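How I Teach a Robot Arm by Hand (and by Remote)
Posted 27 Sep 2023

Hi all! A few of you wrote in after my last post asking how to get from "I have an arm and a gripper" to "the arm does the thing I showed it." So I'm going to walk through the way I do it, start to finish, with a kitchen-style task: food item, bowl, little oven on a gray table. You'll need an arm with a two-finger gripper, a small wrist camera, some way of steering it, and a bit more patience than you think you have. 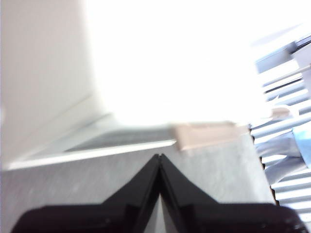
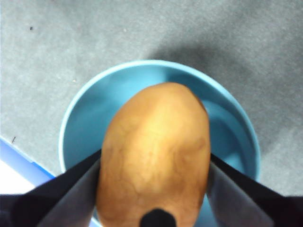 Wrist camera views, all from the same setup.
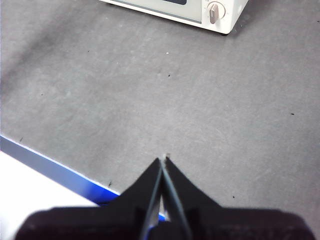
Do I need to record with a wrist camera if I already have one looking at the whole table?

You can get by without it for big, forgiving moves, but I'd add one for anything that involves picking things up. An overhead or side camera loses sight of the fingers right when they close, and that's the moment the robot most needs to learn. If you can only afford one camera, put it on the wrist and be a bit more careful about always starting from the same pose.

OK, on to the steps.

Step 1: Write the task down as one sentence

I mean really write it, on paper, and stick it near your keyboard. Mine read "pick up the potato and put it in the bowl." If your sentence has more than one "and" in it, split it into two tasks and record them separately. I learned this from Qistina Simanjuntak, who had me throw out a whole afternoon of recordings where I'd picked up the food, put it down, turned a knob and then gone back for the bowl. Every run was in a slightly different order (I was making it up as I went!) and the policy I trained on it mostly hovered.

Step 2: Pick hand guiding or remote control

Hand guiding means the arm's motors go slack enough for you to grab it and move it through the task while it logs its own joints. It feels lovely and you'll get the hang of it in minutes. The trouble is that your hands and sleeves end up in the camera view, and then the robot learns from pictures with an arm in them that won't be there later. I use it for teaching fixed poses, like the home position or the approach to an oven door.

Remote control means you steer from somewhere else. I use the Dullach, a small leader arm that I move on my desk while the real one copies it. A game controller works too, but you'll be slower with it, especially on wrist rotation. For tasks where the camera pictures matter, this is the one I'd go with every time.

Step 3: Set your gripper limits before anything else

Close the fingers all the way, open them all the way, and save both values. Then put the item between the fingers, close gently and save that value as well. With something firm like a potato you've got lots of room for error, but with bread or a sponge you'll squash it on the first try if the leader arm is mapped one to one. I cap the closing force in Sumampouw (that's the recording software I use, under Gripper, then Limits) and leave it there for the whole session.

Also check that the fingers don't touch the table at the lowest point of your reach. Go down slowly. I have a very nice gouge in an older table from skipping this.

Step 4: Practice without recording

Do the full task until you stop thinking about your hands. Your first few attempts will be full of pauses, and pauses are poison: the robot sees the same picture over and over with no movement attached, and it learns to sit there. If you find yourself stopping above the item to line things up, practice that bit alone.

Some habits that helped me:

Come in from the same side each time, unless you have a reason to vary it.
Turn the wrist early, while you're still high up, so the descent is just a descent.
Let go only when the item is well inside the rim of the bowl.
Lift away before you swing back home (I still forget this one and bonk the bowl).

Step 5: Record in small batches

I record in batches and then stop to watch them back. Press start, do the task, press stop, return home, reset the table. Sumampouw has a discard button and you should use it shamelessly. A dropped item that you recover from smoothly is fine to keep, and even useful! A run where you sneezed and the arm did a little dance is not.

Between runs, move things. Shift the bowl a bit, turn the food item, nudge it closer to or farther from the arm. Keep the changes small at first and make them bigger as you go. If every run has the bowl in the same place, you've taught the robot a place and it won't look at the bowl at all.

My current set for this task is 1,093 runs, which is way more than you need for a first try. I got something that sort of worked long before that. Qistina has gone up to 2,000 on a harder one with drawers, but she has a lot more stamina than me.

Step 6: Check the light

Windows are the sneaky one. Wrist cameras are small and they get swamped easily, so when the arm swings toward a bright window the picture goes white and the item nearly vanishes. You have two choices. Either close the blinds and use lamps, so everything looks the same all day, or leave them be and record at different times so the robot sees all of it. I do the second, but if it's your first task, close the blinds.

Fast swings smear the picture too. Slow down on the turns, and go as steadily as you can over the part where the item comes into view.

Step 7: Look through everything before you train

I load the batch into Kurkimo and play it at up to 4 times speed. I'm looking for runs that cut off before the fingers open, runs with a long dead start, and runs where the camera got knocked and the fingertips sit in a different spot from the others. That last one is easy to miss. Tighten the camera mount before each session and compare a picture of the closed gripper with one from the day before.

Trim the dead starts, delete the cut-off ones, export, train.

Step 8: Try it, then go back and record what it gets wrong

Put your hand on the stop button and run it. Mine usually gets the reach right first and the grasp last. When it fails, put the table back exactly how it was, and record a handful of good runs from that same layout. Those are worth far more than another pile of easy ones.

The Fleltent mount files I mentioned last time are still on the downloads page, and I've added the longer bracket for people whose camera was seeing mostly gripper. If the screws bind, open the holes up a touch with a hand drill. Knob turning is going to be the next post, once I can do it cleanly myself!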